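Le plat à fruits, ou comment j'ai arrêté de jeter des poires

Pendant des années j'ai tout rangé dans le bac du frigo, et tout y finissait oublié sous les carottes. Maintenant les fruits restent sur le plan de travail, sous mon nez, et je vous jure que ça change tout ! Un plat large et peu profond, jamais un saladier : dans un saladier, celui du fond s'abîme et on le découvre à l'odeur (vécu, avec des prunes, en plein mois de septembre…).

Je pose le plat sur une nappe — ça se secoue, ça se lave à 60, et le plat ne glisse pas. Les oranges d'un côté, les poires de l'autre, et les kiwis là où il y a de la place. 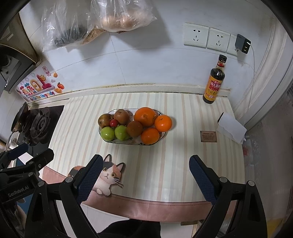
Oranges à droite, poires au fond, et une petite tomate cerise entre les deux poires.

Pour les kiwis trop durs, collez-les contre une pomme ou une poire bien mûre, deux ou trois jours suffisent souvent. Les tomates, chez moi, ne vont jamais au froid, elles y perdent leur goût. Et je ne lave rien d'avance ! On rince au moment de manger.

Mon amie Ermelinda Macedo glisse une feuille d'essuie-tout sous ses fruits et la change le dimanche. J'ai essayé, c'est pas mal en été. Par contre, éloignez le plat des plaques quand vous cuisinez, la vapeur et les projections de gras sur une peau d'orange — beurk.

Les poires qui ramollissent partent en compote, 10 minutes à feu doux avec un fond d'eau et un peu de cannelle.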